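Stulis wearable breast pump review
10/08/2019

I went back to work in January when my second was five months old, and I swore I'd never again sit in a supply cupboard plugged into the wall. So I bought the Stulis, the one that tucks inside your bra. It was $365 on special at Hollgate, which made me gulp a bit, but I'd been eyeing off the Helmy double at $627 so I told myself I was saving money!

Setting it up

Five parts each side, and they click together without much swearing. The booklet is tiny and has the sizing chart on the very last page (why?). I'm between sizes and went with the smaller flange, and that was the right call for me. My lactation consultant, Lionel Penrose, checked the fit and said to start on the lowest setting for the first few days. Good advice – I'd gone straight to six and regretted it.

I mostly use it at home, and I can lean forward a little without spilling. Bending right over to the bottom drawer is another story, so I leave those bits till after.
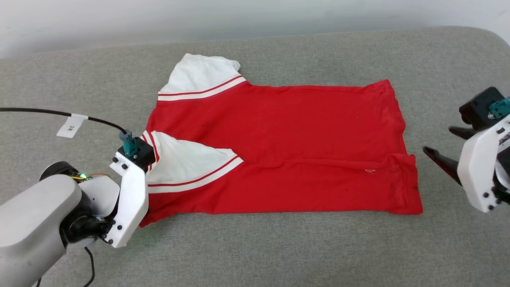 Battery and noise

I get three sessions from a charge, sometimes four. It hums like an electric toothbrush in another room. On a phone call I could hear it and my boss couldn't, or she was being polite.

Cleaning

My least favourite part. The little white valve is fiddly and I've already torn one. Spares took nine days to arrive, so order a couple when you buy the pump.

Would I buy it again?

Yes, though I'd keep a manual pump in the bag as backup. My output is slightly lower than with the hospital one I hired last time. Four stars from me, and it would've been five with a sturdier valve.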